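Skolport 实训中心
物料与收纳基础 讲义
第9讲 台面布置与小件容器的使用
教室:528
先修内容:第2讲(材料标识)

9.1 本讲范围

本讲讨论单张长台上的物料布置,涉及三类对象:台面本身、敞口塑料容器、衬板与卷放的织物。柜体、货架和推车不在本讲范围内,见第11讲。

术语沿用第2讲的约定。“容器”指带底、带四壁、口部敞开或可敞开的硬质塑料盒。“盖”与“内盘”分开记录,无法判断时写“附件”。“衬板”指垫在织物或工件下面、可随其一同移动的平板。“卷”指织物沿一个方向卷拢或叠拢后形成的长条体,不区分有芯与无芯。需要区分时在记录表备注栏注明。

9.2 台面

台面颜色影响小件的可辨识程度。深色或中间色台面上,白色、乳白色件轮廓清楚;磨砂半透明件会透出台面颜色,下缘和底部尤其明显,外观上偏暗、偏黄或偏棕。登记容器颜色时应把容器拿离台面,对着白纸看,避免把透色记成本色。上一期作业中,同一只容器在不同小组的表上出现过“白”“米”“浅棕”三种写法,原因即在于此。

哑光台面并非完全不反光。使用时间较长的板面,中段因反复擦拭会出现轻度光泽,两端仍为哑光。光泽区内的浅色划痕在侧光下可见,正对光源时容易漏看。检查划痕应换两个方向各看一遍。划痕不影响放置,但指甲能感觉到的凹陷要登记。

台面清洁的顺序:
先移走织物和衬板,再移走容器。
干擦一遍,方向由远及近。
用拧干的湿布擦第二遍,同一块布不再用于擦容器。
等台面干透后放回物件。

最后一步常被省略。织物卷的底部与湿台面接触后会留下一条水印,深色染料还可能转移到衬板上。

9.3 敞口容器

9.3.1 外观与口沿

长方形敞口容器的受力集中在四个角和口沿。口沿外翻的容器刚性较好,单手提起长边中点时变形小;口沿平直的容器应双手托底。侧壁擦痕属于正常磨损,登记为“擦痕”,不写“破损”。出现发白的折线时才按破损处理,折线多见于底部转角。

磨砂半透明容器可以隔壁看到内容物的大致轮廓,看不清标签文字。标签因此一律贴在外侧长边,靠右,下沿与容器底边平行。Custari 系列容器的长边有一块平整区供贴标,Tengate 系列没有,后者可改用挂签。

9.3.2 容器与附件的相对位置

容器打开后,盖或内盘放在哪里,是本讲练习的重点之一。常见放法有三种:

并列放置。附件平放在容器一侧,与侧壁接触或紧邻。占用台面较多,取放顺手,附件的归属一目了然。多只同型容器同时打开时应采用这种放法。

下垫放置。附件垫在容器底下。节省台面,但容器的支撑不再均匀,盖面上有凸筋时容器会晃动。本课程不采用。

斜靠放置。附件立起靠在容器侧壁上。占地最小,稍有碰动即滑落。只允许在附件短边不超过容器高度时使用。

并列放置时,附件应放在操作者取料的另一侧。惯用右手者,附件在左,容器在右;惯用左手者相反。两人隔台面对面作业时以靠近容器的一方为准。

9.3.3 与台边的距离

容器外壁距台边不小于一掌宽。长台斜对通道时,以离通道最近的一角量起。容器位于台面中部时不必测量。

9.4 衬板与织物卷

9.4.1 衬板

衬板的用途是让织物卷可以整体移动,不必用手夹持卷的中段。板长应大于卷长,至少一端留出空白板面,作为手指的着力处。沿长边再留一条窄边,便于观察卷是否滚动偏移。两处留边都被织物盖住时,应重新摆放。

浅色衬板配深色或饱和色织物,边界清楚。浅色织物换用有色衬板,或在衬板边缘贴一条色带。

衬板可以与台边平行,也可以成一定角度。平行放置便于与其他物件对齐;斜放时,端部朝向操作者,取卷方便。两种放法都合格,同一组内保持一致即可。

9.4.2 卷的状态

卷的检查项目如下:

长度方向是否均匀。中段粗、两端细,说明起卷时边缘没有对齐。
端面是否平整。端面呈锥形,说明卷的过程中织物逐层偏移。
表面有无横向皱褶。皱褶深的卷应松开重做,用手抹平不计入合格。
外层边缘的朝向。边缘压在卷下方为合格,露在侧面或上方的容易自行松开。

织物厚薄不同,卷的松紧没有统一数值。判断方法是双手托起两端,中段下垂不明显即可。较厚的布料即使卷得松,也能保持长圆形;薄料则需要卷得紧一些,或者改为先对折再卷。

9.4.3 端部的木件

部分卷的端部有木销或圆木棒头伸出。登记时写明伸出的一端、根数和排列方向,例如“右端,上下排列”。木件与织物的连接方式从外部看不出来,不得仅凭外观写成“卷芯”或“提手”;需要确认时松开外层查看,并在备注栏写“已开卷”。

移动带木件的卷时,手托衬板,不拉木件。放下时注意木件的朝向,伸出端不应对着容器侧壁。木件表面起毛刺的,用细砂纸顺纹打磨后再放回。

9.5 台面分区

一张长台按进深分为后区和前区。后区放容器及其附件,前区放衬板和织物卷。长件放前区,移动时不必越过容器。前后区之间留出的空当以能平放一只手为准,不画线。

Kemppainen 布置法把容器放在前区、长件放在后区,适合以小件分拣为主的作业。织物作业如采用该法,卷在取出时会从容器上方经过,布边容易带倒附件。两种方法在期末考查中都可以使用,但须在记录表上写明所选方法,中途不得更换。

照明方向也应纳入考虑。物件在台面上的投影落在哪一侧,哪一侧就不宜再放小件。浅色容器的投影一般较淡,边缘模糊,仍会影响对细小白色件的辨认。

9.6 台下与周边

台面布置完成后,检查台下和四周地面。线缆、插排应在操作者站位之外,支架的脚不伸入通道。地面黄线的含义以各实训室门口的张贴说明为准,本讲义不作统一规定。

9.7 记录表填写

记录表每件一行。栏目依次为:编号、名称、材质、颜色、位置(前区或后区)、附件、状态、备注。

材质栏只写能确认的内容。没有材质标识的塑料件写“塑料”,不写具体树脂名称。织物没有水洗标的写“布”,不推测纤维成分。

颜色栏使用基本色名,可加“浅”“深”“半透明”。不使用商品色名。

状态栏写可见情况:擦痕、折线、皱褶、毛刺。没有可见问题的写“无”,不留空。空格按漏填扣分。

位置以物件主体所在区域为准。衬板跨区时,按织物卷的中点判定。

9.8 课堂练习

练习一:在长台上按9.5布置一只敞口容器及其附件、一块衬板和一个织物卷,完成后填表。
练习二:把织物卷连同衬板移到台面另一端,容器不动。检查卷的端面和外层边缘,与移动前的记录比较。
练习三:取一只磨砂半透明容器,分别在台面上和白纸上登记颜色,说明两次结果的差异。

练习一与练习二由同组学员连续完成,中间不清台。练习三可单独进行。

9.9 附图

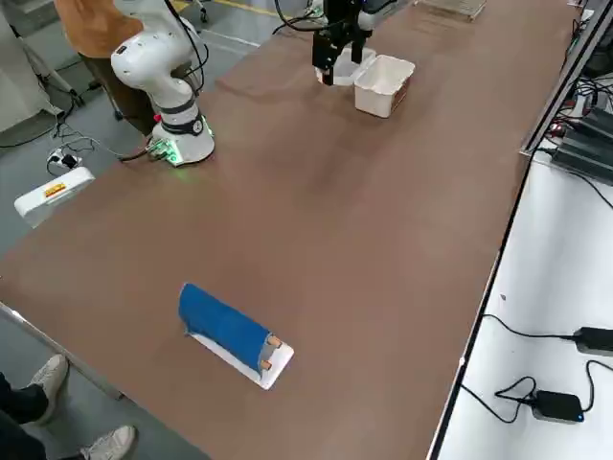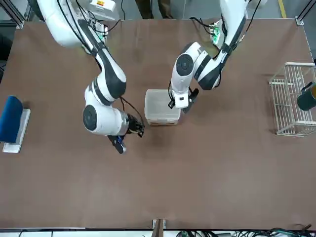 图9-1、图9-2 棕色台面上的长方形塑料容器。图9-1中另有衬板和蓝色织物卷,右端有两根浅棕色木件伸出。

附图使用说明:对照图9-1,按9.4.1检查衬板留边,按9.4.3写出木件的登记文字。对照图9-2,在容器下缘辨认透色,并写出该容器在颜色栏中的填法。答案写在记录表背面,与练习一的表一并上交。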